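Print this page | E-mail this article

4. Size labels and the problem of returned footwear

Figure 3. Side label on a retail shoebox, with barcode, large size figure and smaller size conversions.

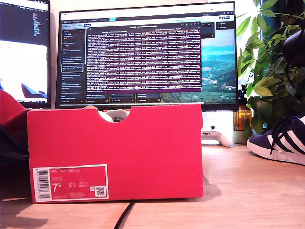 4.1 What the return codes do and do not show

It is widely repeated in the trade that most shoes bought online come back because the size was wrong. We doubt that the evidence supports this. The claim rests mainly on return codes, which the customer picks from a short menu while printing a postage label. In the Prelline menu the first option is "wrong size". A person who disliked the color, or found the same pair cheaper elsewhere, has little reason to scroll down.

We compared the codes with short telephone interviews for 64 returns made to the Pondberg outlet in June. In 11 cases the customer had chosen "wrong size" but told us that the shoe fitted well enough. In seven more the answer was too vague to sort either way. The sample is small and comes from one outlet, so we put no great weight on the exact share – but the error runs in one direction, and earlier work has treated it as noise.

Conversion tables are the second usual suspect. A label may give one size in large type and its supposed equivalents in small type, and the Zeman survey blames the small type for much of the confusion. The survey did not ask whether buyers had read the label at all. For online orders they could not have done so until the parcel was open.

4.2 Fitting tools

Zaka, the fitting tool tested in Section 2, is said to cut returns. The published comparison sets people who chose to use the tool against people who did not. Careful shoppers may simply return less, with or without it. Until buyers are assigned to the tool at random, we see no grounds for repeating the claim – and we have left it out of the cost estimates in Section 5.

Print this page | E-mail this article | Back to top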